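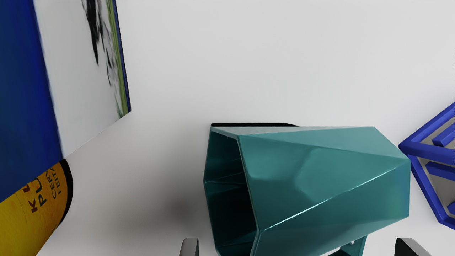

Capítulo 5
Recoger la mesa: estado de la cuestión

La retirada de objetos domésticos de una superficie plana sigue sin resolverse en el caso general. Una lata, una caja inclinada y un recipiente hueco tumbado exigen agarres distintos, y el contacto entre piezas vecinas limita la aproximación de los dedos. En el ensayo simulado de Devadiga y Ots, el sistema Mekidano completó 227 de 300 intentos. Con recipientes volcados, el fallo dominante fue el deslizamiento. El apartado 5.1 define tarea, intento y éxito; el 5.2 trata la selección del agarre.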